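Bring Back the Slow Game

I want to make a case for backyard badminton, and I want to make it loudly, because I have spent the whole of July playing it and I have not been this happy about a sport since I was nine years old.

I don't mean the Olympic kind, although that is thrilling and you should watch it. I mean the kind where somebody ties one end of the net to a fence post and the other end to a clothes pole, and the line at the back is wherever the tomatoes start. My street in Ellside has a strip of grass behind the houses that was meant to be a parking lot and never became one. One evening at half past six my neighbor Drita Georgiou walked out there with two rackets under her arm and shouted at my kitchen window. I went out in slippers. We played until we couldn't see, and then we kept playing and guessed.

What I love first is the flight. A tennis ball leaves the racket and keeps its manners the whole way over. A shuttlecock comes off the strings like it's been fired from something, and then halfway across it changes its mind! All that drag behind the cork takes the speed out of it, and it drops almost straight down. A person who is slow (me) has time to get there. A person who is fast (Drita, who is sixty-four and will be furious that I put it in print) has time to get there, turn around, and pick which corner to humiliate you with. I can't think of another racket game that is so generous to people with such different legs.

It's also cheap, and I think we should talk about cheap more often when we talk about sports. The town of Kastarport, just up the road from us, put in new padel courts last year, and they are lovely, with lights and glass walls and a little café. To play on one you need a booking, a partner who also has a booking app, and proper shoes. I went twice and had fun both times. But I had to plan the fun on a Monday-morning sort of schedule, with a calendar open, and by the time the hour came around I was often tired and would have paid to stay home. The grass behind my house has never asked me to book it.
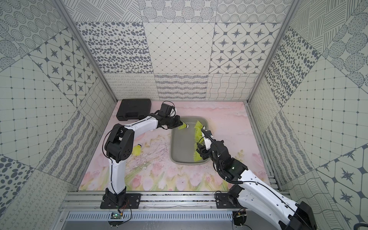

Stavros Grgić read an early version of this and wrote back that I was being unfair to the wind. "You've left out every evening you came in swearing," he said. "Outdoor badminton is a lottery above a light breeze, and half the people who try it give up for that reason. Give them a hall and a proper floor and they'd play for life."

He has a point, and I did come in swearing. There was a night when every serve I hit went over the hedge and into the same gutter, and I had to borrow a ladder. The wind is real. But I've come around to liking it, the way people who sail must like it. You learn to hit low and flat into it and to float things with it behind you. You switch ends often so that everyone gets their share of misery. And on the really bad nights you drop the scoring and just try to keep a rally alive, which is where I've had some of my best laughs of the year.

As for the hall, yes, please, more halls! I'd take one tomorrow. The old Lengyel gym closed its doors to walk-ins a while back and now rents only by the season, to clubs. I understand why. Somebody has to pay to heat the place. But a season is a huge thing to ask of a person who has played four times and isn't sure yet. I would love to see one evening a week when anyone can turn up with a racket and a couple of coins, stand along the wall, and rotate in when a court frees up. Ljubica Kos told me her hometown ran it that way all through her teens, and that she met half of her friends standing along that wall.

That's the part I'd fight for. Waiting your turn at a game is a wonderful way to get to know people. You have something to look at, so the silences are fine. You can say "nice shot" to a stranger and mean it. Since we started on the grass I've learned the names of people I had nodded at for years. Gorazd Stojanović from the corner house turns out to have a backhand clear that goes the full length of the court with no visible effort, and he had never mentioned it, because when would you mention that?

So if you have a set in the garage, with the net in a knot and the rackets a bit sad, get it out tonight. Don't wait until the strings are perfect. Nylon shuttles hold up much better outside than feather ones, and they're kinder to your wallet when the dog gets involved. Play with your kids, play with your mother, play with whoever is out watering. Start with a rally and see how high you can count before somebody lunges and misses.

We're out there most evenings until the light goes, and there's a spare racket leaning on the fence. The grip is peeling a little, so bring some tape if you have it.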